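Sorting Snacks into Bins

Sorting means putting things into groups. Each group follows a rule. With snack bars, the rule might be the flavor, the size, or the color of the wrapper.

First pick one rule. Then look at one bar at a time and decide which bin it belongs in.
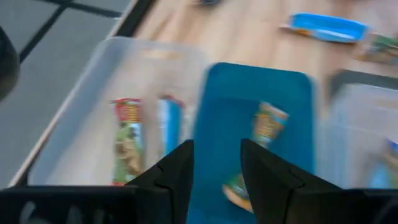
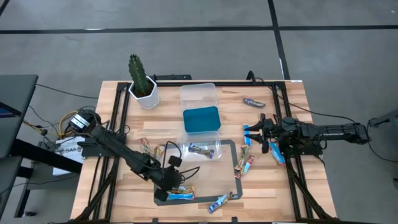
Snack bars and plastic bins, clear and teal.

Bins help because they have sides, so the groups stay apart. A clear bin lets you see what is inside from the side. A colored bin is easy to tell from the others.

Try it at home with 19 small things, such as buttons or crayons. Sort them by color. Then mix them up and sort them again by size. Did the groups change?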